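Ticket Giveaway FAQ
Last updated 19/05/2018

Sheena and I get a lot of mail whenever a new round of movie passes goes up, so all the usual questions are gathered on this one page. Have a read before you write in. If your question isn't covered, the contact address is at the bottom and we really do love hearing from you!

What are you giving away right now?

Advance screening passes for Wurnavard, the big snowbound thriller everybody on the comment board has been shouting about since the first trailer in January. We have 100 double passes, so that's you plus whoever you can talk into a subtitled movie on a work night. There's also a smaller stack of 16 passes for the late show, which includes the talk afterward with the sound crew. I'm thrilled about that one. I could listen to people explain fake footsteps all night.

Where are the screenings?

The main screening is at the Morrison, in the big downstairs room with the good seats. The late show is at the Remden, which is much smaller (60 seats, one aisle, excellent popcorn). Your confirmation email tells you which theater you're in, and passes can't be swapped between the two.

How do I enter?

Fill in the entry form on the giveaway page with your name, your email and the theater you want. It works fine on a phone, and that's how most of you do it anyway. One entry per person, please. If you send the form twice by accident, we just keep the first one.

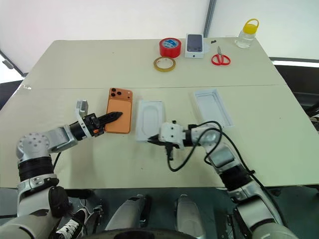
Phone on the table.

Is it first come, first served?

It used to be! We switched to a random draw after the Sturkeck preview, when 291 entries landed before I'd finished my lunch and people who were at work or asleep never had a chance. Now the form stays open for the whole entry period and it makes no difference when you get yours in.

How will I know if I won?

You'll get an email from Socorro Benavides (that's me) with your pass attached. Check your spam folder too, especially if you've never won with us before. We don't post the winners' names on the site, and we don't write to people who missed out, so if the closing date has passed and your inbox is quiet, try again next time.

Do I need to print the pass?

No, you can show it on your screen at the door. Turn the brightness up before you reach the front of the line and open the email while you still have a signal, because the Morrison lobby is a dead spot. A printed copy is fine too. Each pass has its own code and will only scan once, so come in together with your guest.

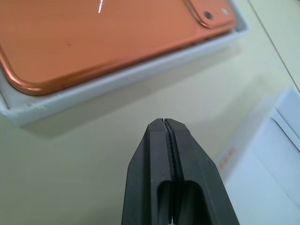
Does a pass guarantee me a seat?

I wish it did. Advance screenings are usually overbooked a little by the distributor, and seats go to whoever is in line. Come early! The line is half the fun anyway, and I've had some of my best movie arguments standing in it. Once the lights go down the doors close, and the staff can't let latecomers in.

Can I give my pass to a friend?

Yes, as long as you let us know before the day so we can change the name on the list. Selling it is a firm no. Any pass we find for sale gets canceled, and the seller is out of future draws.

How old do I have to be?

Eighteen for entering. Your guest can be younger if the movie's rating allows it, and Wurnavard is a pretty intense ride, so use your judgment with teenagers.

Can I use my phone during the movie?

Please don't. Phones have to be off and out of sight at all advance screenings, and some distributors have them sealed in a bag at the door until the credits roll. You get it back on the way out. Reviews and first reactions are very welcome on the board afterward, with a spoiler warning at the top.
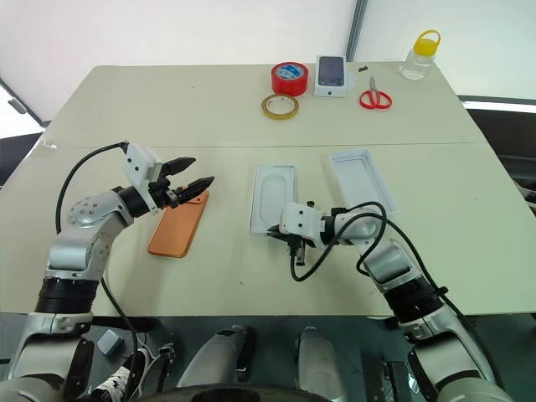

Do you ever give away anything besides tickets?

We do! Posters turn up now and then, and Sheena Strachan guards a drawer of soundtrack CDs that she parts with one at a time. Those go to newsletter readers first, so sign up if you'd like a shot at them.

How do I get in touch?

Use the contact form and put "giveaway" in the subject line. Sheena answers most of the ticket mail and I take the rest, usually in the evening after whatever I've been watching.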